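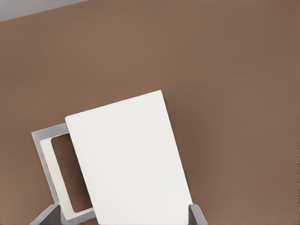

November, late evening

Ran the insert job in simulation again. A white panel, a grey frame with a rounded opening, a plain brown surface, and two fingers to do the work. I picked it because it is the dullest thing we do at Nusalwood. Anyone on the bench can learn it before their first tea break.

The panel has to end up square to the frame. By hand you feel the corner catch and turn your wrist a bit without thinking. The arm has no such feeling in this version, only what it sees, and the panel itself hides a good part of the opening when it gets close. I think that is where most of the trouble lies.

The Cluvano settings have had 1,097 tries so far. The last batch was 70, and 26 of those I would have passed at inspection. Last month it was 4 out of the same number, so it is getting better, but I would not put it on the shop floor. A person who spoiled that many would be moved to packing.

Pumphrey want an answer on whether we should buy. I shall tell them not this year - perhaps for stacking, where a bit of slop does no harm.

Washed up by hand when I got in. I do wonder about the house as well. The Pekutau advert says their machine will lay a table, and I should like to see it fit the lid back on the butter dish.

Tomorrow: slow the approach down, try a lower grip on the panel, ring about the boiler.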